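House rules for recording tidy-up tasks with handheld grippers, version 6

Our written rules for home recordings ran to 8 pages in January. The people doing the recording read the first one. I cut the document down over the past month, and the short form is below, with notes on what changed. It applies to paired handheld grippers in occupied homes. Fixed arms are covered by the Drandarcombe checklist, which I have left alone.

1. Before recording

Walk the room with the resident and agree on what may be moved. Write it on the Adside form, one line per surface. "The bedroom" is too broad a line. "Table and bin" is fine.

Check the fingertip pads for wear. A ribbed pad that has gone smooth at the center gets replaced before the session.

2. Personal items

Medicine, mail and anything with a name on it stay where they are unless the resident has listed them. Version 5 asked for the whole room to be cleared first. I dropped that. Cleared rooms gave us data that matched no real bedroom, and residents disliked it.

3. Waste bins

The liner must be fitted over the rim before the first take. Both jaws open fully above the rim before either one goes in. Keep the second gripper out of the first one's path - most of our rejected bin takes were collisions between the two. Nothing is retrieved from a bin once released, even if the drop was poor. Mark the take and continue.
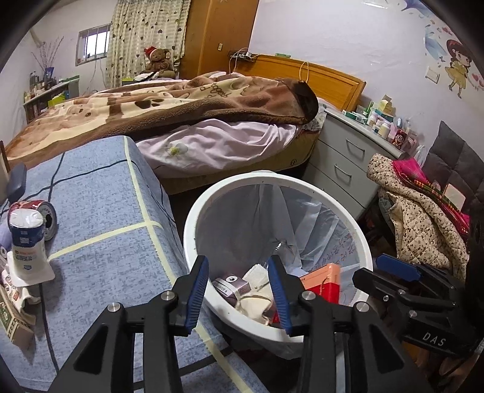
4. After recording

Wipe the pads and jaws with the approved cleaner, bin tasks first. Log the take count in Clirkero before leaving the home. Session 421 was logged the next morning from memory and had to be thrown out.

The resident signs the form again at the end. Sivakumar asks for a 100 percent match between the two signatures and the session list, and so do I.

Open item: maximum item weight per jaw. The current text says "light household objects," and I would like a number there before version 7.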